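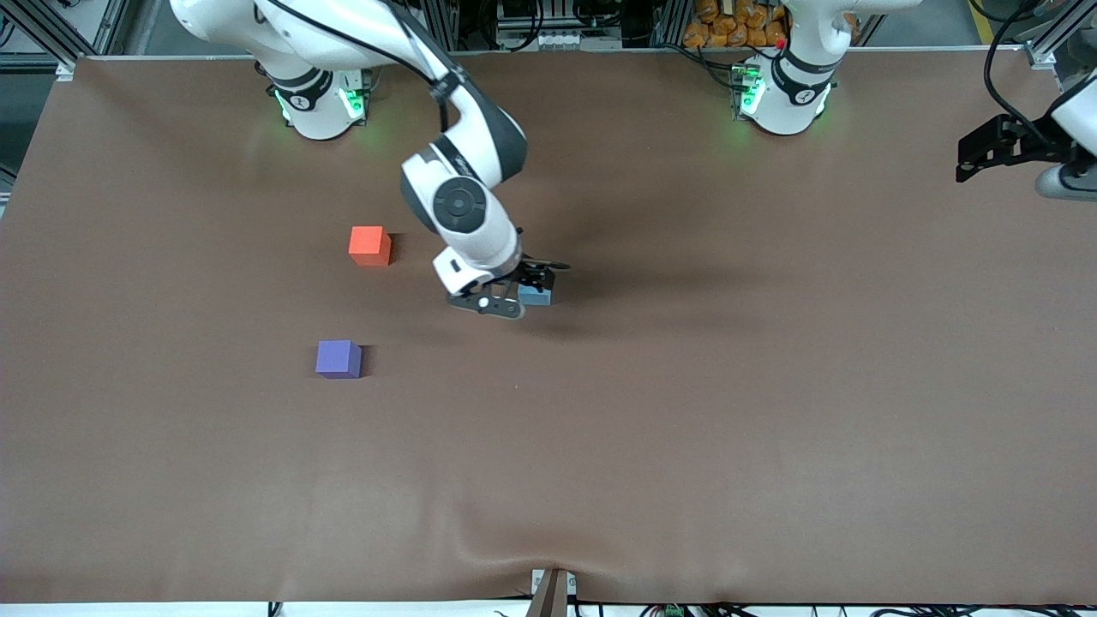 Home Forums Classroom & Playroom Storage Search Log in

Posted in: Blocks, Manipulatives & Loose Parts

Foam cubes: table cover or bare table?

yescobedo
I run a small after-school room and we do a lot of sorting and lining up with soft foam cubes. The cubes are fine. My problem is the table. It's an old Jilholm folding table with a slick white top, and the cubes slide if a kid so much as leans on it. They also look washed out against the white, especially the pale ones.

I'm thinking of putting down a brown or tan cover and leaving it there all year. Has anyone done this? Does it hold up, and does it help with the sliding?

Yareli Escobedo

dunlap_k
We've had a brown cover on ours since January. It helps with the sliding. It does not stop it. Foam weighs nothing, so a sleeve will still take out a row. Get one with a matte finish. The shiny ones glare under ceiling lights and you're back where you started.

northporch
I'd skip the cover. Crumbs get under it, glue gets on it, and after a few weeks the corners curl. I used one for 2 years and spent more time taping it down than anything else. A bare table wipes clean in a minute.

dunlap_k
Mine hasn't curled. I pulled it over the edge and clipped it underneath.

northporch
Clips are what our kids went for first. Might be different with older ones.

yescobedo
Mine are six and seven, so clips are a risk but probably not a big one. What about color? I was going to get the darker brown but the store also had a lighter tan.

mapleroom
Go by your palest cube. Coral and orange show up on almost anything. The light blues and lavenders are the ones that get lost, and two blues that are easy to tell apart in daylight can look the same in the evening. A warm tan is good behind them. I would not go gray.

Spacing matters too. If you want the kids to see a line as a line, leave bare table between the cubes. A short column of three on a plain surface is easy to read, even when the middle one sits a little crooked:
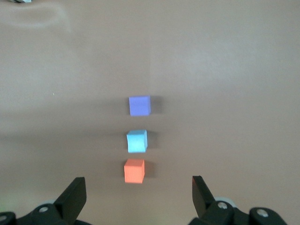
Re: color and light

dunlap_k
Agree on the tan. With the light coming from one side you also get a shadow next to each cube, and the little ones notice that before they notice the color. I use it as a second activity. We move the lamp and draw where the shadow went.

northporch
I'll give you the color argument. White is bad for pale cubes. I still think a large sheet of construction paper does the same job for a lot less money, and you throw it away when it's dirty.

mapleroom
Paper slides on a slick table more than the cubes do. You'd have to tape it, and you were complaining about tape.

northporch
Two pieces of painter's tape is not the same as a cover that won't lie flat. But okay.

yescobedo
Does anyone worry about the foam itself? A couple of mine have soft corners now and one has a crease down the side. I don't want to replace the whole set.

mapleroom
Soft corners are normal. I keep using them until pieces start to come off, then they go in the trash. We buy the Hivura refill bag and mix them in. The new ones are a slightly different shade, so keep that in mind if you sort by color.

dunlap_k
Don't store them under anything heavy. Ours got flattened under a box of picture books and a few never came back to shape. An open bin on the low shelf works.

yescobedo
Thanks, all. I ordered the tan, matte, 23 dollars. I'll try it without clips first and see how far it moves. Northporch, if it curls I'll come back and say so.

northporch
Put it in the sun for an afternoon before you lay it down. Takes the fold lines out.

Last reply 16 April 2025

Recent topics
Pacheco stacking bins: do the lids fit the small size?
Clarisari shelf labels peeling off
Washing foam letters
Low tables for a narrow room
What to do with odd puzzle pieces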